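How to write table rules for a robot arm that handles food items

Updated 2019-06-12 by the Culengate bench group

These rules are for people who run a small arm on a shared table. We wrote the first version for our own operators, and the Navitby group now uses the same page with small changes. Please read all steps before you switch on the arm.

Step 1. Decide what may be on the table.
Make a written list of the permitted objects and keep it beside the controller. Kitchen objects are fine, also when they have round or uneven shapes. Glass cups and sharp knives are not on our list. If you want to add an object, write it down first and then bring it.

Step 2. Place the large things first.
Put appliances at the side and check that no cable can be caught by the elbow of the arm. Small objects come after, with enough space between them for the open fingers.

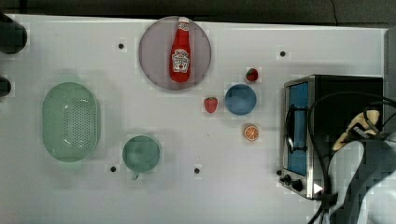

Step 3. Set the limits.
We keep the speed limit at level 4 for all food shapes. The lowest permitted height of the fingers must be measured again each time the table was moved. Do not copy the value from the day before. In the Clulleter log there are 2,426 grasps made with an old value, and all of them had to be checked by hand.

Step 4. Test the grip force.
Begin with the lowest force and increase it in small steps. Stop when the object can be lifted and does not slide. For objects with a skin or a peel, test the part which the fingers will really touch. A value that is good for the peel can be too strong for what is inside. 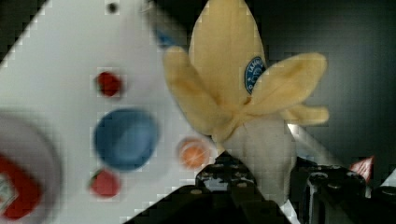 Step 5. Keep your hands away.
Before you reach over the table, press the stop button and wait until the arm is fully still. A pause in the program is not a stop. The second person at the table follows the same rule.

Step 6. Write the log.
Note the object, the force, the height and the result. Clean the fingers after around 3,500 grasps, or at the end of the shift if this comes earlier. The Cheng checklist has a line for it. The next review of these rules is in July.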